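Progress Report, Second Reporting Period
Clelmont Shared Workspace: Furnishing and Room Readiness
Submitted to the Plamau Fund by Gholamreza Ahmadpour, Project Lead

1. Status at the end of the period

Work on the ground-floor rooms has moved forward in line with the revised schedule agreed in November. The east room is furnished and in daily use. The window room, which the Fund's representative visited when it was still being painted, now has its main furniture and is going through final arrangement. The small meeting room remains closed pending delivery of its table.

The delay reported last time, caused by late delivery from Punus, has been partly recovered. The supplier sent the outstanding seating in two loads and replaced one damaged desk top at no charge to the project.

2. Furniture and fittings

The grant covers desks, office chairs, visitor seating and coat storage for all three rooms. The office chairs are of the wheeled type specified in the application. For visitors we selected upholstered chairs in gray, which staff at the Bakhtiari branch have used for several years and found easy to clean.

Coat storage was added to the plan after the first user meeting. Members were leaving jackets and bags on the desks and on the floor along the wall, which reduced working space and made cleaning difficult. Freestanding wooden coat racks were chosen over wall hooks so that the lease condition on drilling could be respected. Each rack is assembled on site, checked for stability on the tile floor and then placed where it does not block the path between the desks and the window.
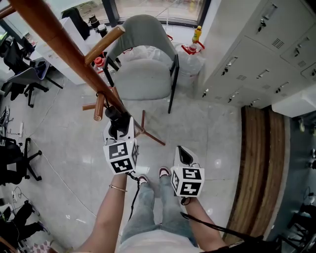 Placement has required more discussion than expected. A rack close to the window keeps the entrance clear, but it shares that corner with visitor seating and drinking water. Members were asked for their preference on Thursday and most favored keeping the three together, provided that the rack can be reached without moving a chair. The final position will be marked on the room plan before the next inspection.

3. Outstanding items

Power supply to the desks is still by power strip. The landlord has approved additional outlets along the desk wall, and the electrician's quotation has been accepted. Until that work is finished, cords are to be kept out of the walkways at the close of each day. Personal belongings left on the floor overnight will be moved to the storage cupboard.

4. Expenditure

Spending on furniture in this period came to $2,214. Coat storage accounted for $239 of that amount and delivery charges for $169. The sum of $1,130 remains committed to the meeting room table and the electrical work. No transfer between budget lines is requested.

5. Next period

The project will complete the electrical work, open the meeting room and issue a short set of room rules to all members. A revised inventory will be attached to the next report. We ask the Fund to confirm whether the inspection may be combined with the annual visit to Bakhtiari, as the same staff would attend both.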